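Pleklow Robotics Club – Gripper Project Gallery

The gripper project ran through the spring term and finished in June. Students worked in pairs on a hand-held gripper tool with a camera on it, and used it to record short demonstrations of everyday tasks. The recordings go into a training set that the club's arm will learn from next year. We had 10 students on the project and 7 of them stayed with it to the end, which is good for an after-school club at our size.

The first job on the task list was unpacking a bag. It sounds easy, but soft bags fold in on themselves and the opening never looks the same from one try to the next. We set a target of 200 good demonstrations for the term. A demonstration counts as good if the fingers close on the object once, lift it clear and put it down standing. Drops are kept in a separate folder.
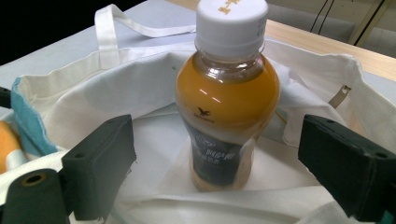 Lining up on a drink bottle in the canvas tote, fingers still open.

Orsolya Vincze, who teaches the club, had everyone practice the approach before anyone was allowed to record. Most beginners come in too fast and close the fingers too early. Her rule is to stop with the fingers open on both sides of the object, check the view, and then close. The pairs who did this had far fewer clips to throw out.

The finger design changed over the term as well. The first version, which we called Jurkell, had a long thin tip that bent under load. The second version is a plain block and much stiffer. Both sets of files are in the club folder, along with the print settings. If you print your own, clean up the lower edges with a file before mounting them – the rough spots can snag on cloth.

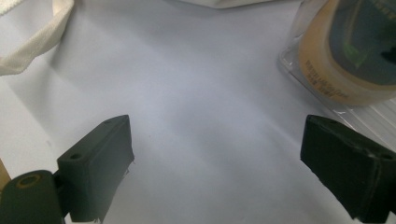 Between tries, each pair brings the gripper back over the tabletop and opens it all the way before the next recording starts. This gives every clip the same kind of beginning and makes the sorting easier later. The Dudás pair wrote a small script that flags any clip where the fingers are already closed at the start, and it found 2 bad ones in the first batch.

Next term we move on to the Nulton task, where the gripper has to place objects in a tray in a set order. We will also need more soft bags in different sizes, so if you have one you no longer use, please leave it in the club room. New members are welcome at any time and do not need to know how to program. Sign-up sheets are by the door.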